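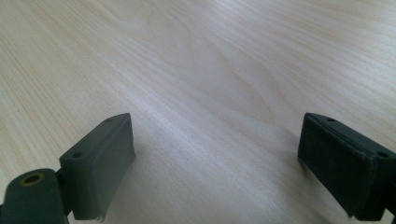
I work in the packing department of Grimgate, a company that fills toiletry kits for hotels and hospitals. I came here 11 years ago, when my English was still mostly from television. On a normal shift our line makes almost 2,000 kits, and until last winter every toothbrush in them was put there by a human hand.

In December the management told us that two robot arms from Plerari would come to our line. They explained it well, with slides and with coffee, but people heard only one word. At lunch it was very quiet. My colleague Ehsan Kermani asked if he should look for a new apartment closer to a different job, and I did not know if he was joking.

What I did not expect was that the robots would need us first. Before the arms could do anything, somebody had to teach them, and the teaching is done by hand. You take a gripper in each hand and do the task slowly, again and again. Ehsan and I both said yes to this work. It is paid the same as packing.

The first days I was terrible. I have packed for so long that my fingers do not ask me for permission, but with a gripper I must think about everything. Where do I close it? How hard? A toothbrush lies flat and it is thin, so if you come at a wrong angle, it turns and goes away from you. My wrists hurt in new places – I told the shift leader, and now we change after 1,000 seconds of recording, which is a strange way to measure a break, but it helps.

The task itself is small. There is a toothbrush on the table and there is a white container, and the one must go into the other.
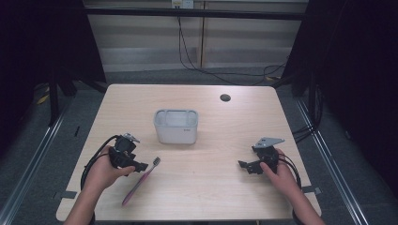 What is different now

The arms have been on the line for two months. They do the toothbrushes and the combs, 600 kits per shift for the moment, and the rest is still ours. When an arm stops, one of us goes to see why. I like this part. I have learned to read the error list, and I have my own login for the first time.

But I miss the talking. At the old line we stood shoulder to shoulder, and I learned half of my English there. Now there is a fence between me and the next person, and I must raise my voice to ask about her children.

Two people moved to our warehouse in Grarville. One is happy with it and one is not. Ehsan stayed, and he wants to take the technician course in spring. I have the form for the same course in my bag, and I have filled in the first page.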